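Textiles for Beginners, Handout 4: Knits and How They Behave
Leonora Villanueva, 17/08/2020

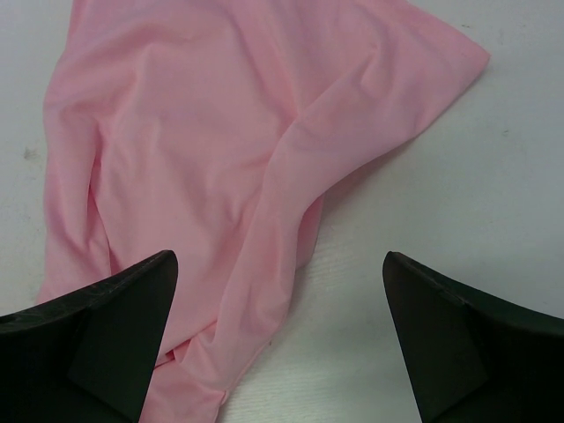

Welcome back, everyone! Last time we spent the whole hour on woven cloth, and I promised we'd get to knits, so let's start with the loop. A knit is made of loops pulled through other loops (think of your grandmother's needles, only much smaller), and those loops can open up and close again when you tug on them, which gives you the stretch.

Most knits stretch more across than up and down, so please check the direction before you cut anything. I once cut a whole skirt sideways and wore it anyway, all through September!

For next class, read chapter 7 and bring two scraps from home, one knit and one woven. Old T-shirts are fine. Wash them first, please, and leave the edges raw so we can look at how they curl.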